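Fingertips for sorting coiled cables: wedge or flat pads?
Bench Automation > Grippers and end effectors

nii_yakubu
Dec 4, 2022
Two arms, parallel jaw grippers, black wedge fingers. The job is coiled cables into bins. I want to settle on fingertips before I order more. Wrist view first, then the two fixed views.

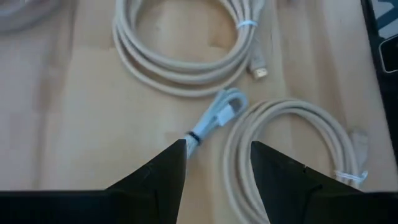
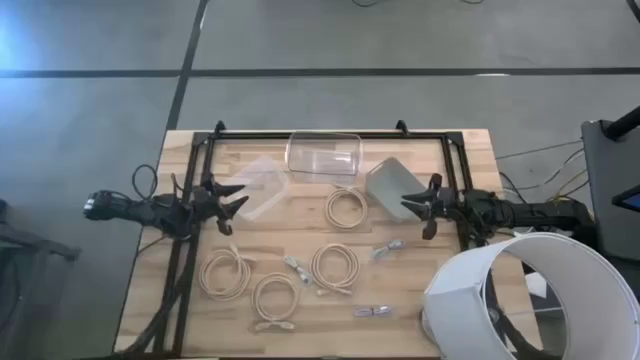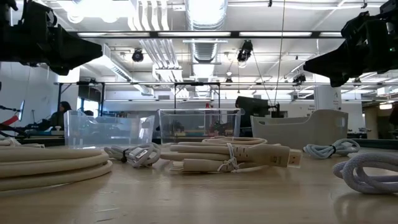 Do flat pads hold a coil better than wedge tips?
On thick cable they do, as long as the pad spans several strands. On a thin tied hank a wedge is easier to get under the tie.

The second part is from my own notes in November with Pristulov pads. I ran 1614 picks on wedges and 3611 on pads. Most of my misses were wedges closing on a single loop and pulling the coil open.

kbonsu
I'd stay with wedges. Pads push neighboring cables around when you come in between two coils. Fix the approach angle and grab at the tie.

mansa_aryee
Disagree with kbonsu. Grabbing at the tie means you have to find the tie, and my wrist camera is too soft for that at close range. We went to Prekwood pads, 6 mm thick, and stopped looking for ties at all.

kbonsu
Then the camera is the problem. Refocus it for the working distance and test again.

mansa_aryee
Ours is fixed focus.

k_ansah
Which controller? On the Pandov I had to lower the closing force for pads or thin cable popped out sideways.

nii_yakubu
Ankrah controller, stock force limit. I haven't touched it. I'll try wedges on one arm and pads on the other, around 1000 picks each, and post the miss counts.

kbonsu
Swap sides halfway through. My left and right arms don't miss at the same rate even with matching fingers.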